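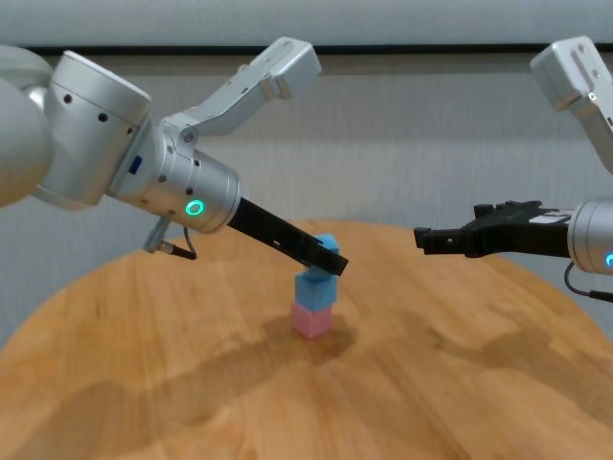
Plellport two-arm cell: cube stacking set
README, last revised December 11, 2021
Kept by Adwoa Ametepe. Complaints to Wayne McKinnon, who enjoys them.

What you get

148 episodes of two arms and three small cubes on a round table. Of those, 100 are stacks, 34 are the cubes being spread out again, and 14 are failures we kept on purpose. The rest of our failures were not on purpose and have been deleted.

Each episode has a chest-height view, a wrist view from each arm, joint positions and gripper opening. Most of this file is about keeping the cell in a fit state to record more, as that is what people write to me about.

Before you start

Power the left arm first, then the right. The other order works too, until it doesn't, and then you lose a morning. Wait for both status rings to settle before touching the pendant.

Run home_both at low speed with the table clear. Ada Morelli's dent in the old table is the reason for the words "low speed".

Check the cables under both wrists. They hang lower than you think. Turn the last joint through its full travel by hand and watch for anything going tight - if it does, reroute it now, not at episode 68, which you will notice is missing from the index.

Grippers 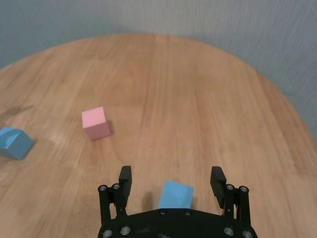 Fingertip pads wear on the inner face first. Swap them in pairs, left and right together, even if one still looks fine. Mixed pads close a hair off centre and every cube comes up twisted. The spares are in the Granlow tin, along with a great many things that are not spares.

Nip up the link screws after every long session. Finger tight and then a small turn. Pierina Tesari-proofed one set in April with a full bottle of threadlock (see the Tesari manual, page torn out) and we had to drill it.

Wipe the pads with a dry cloth. No solvent.

Calibration

Redo the wrist cameras whenever a bracket has been knocked, removed or leaned on. Viola Bianchini's script does both arms and prints an error figure at the end. If the figure is bad, run it again. If it is bad twice, the bracket is loose and you should stop arguing with the script.

Known problems

- Left wrist view drops frames in the first few seconds. Trim them.
- Light blue and the shadows on it confuse the colour mask. Use the Lévesque thresholds, not the defaults.
- The top cube often lands a little skew. We count it as a stack if it stays up after release.
- Gripper opening is logged in millimetres for the right arm and per cent for the left. Sorry. Fix pending since April.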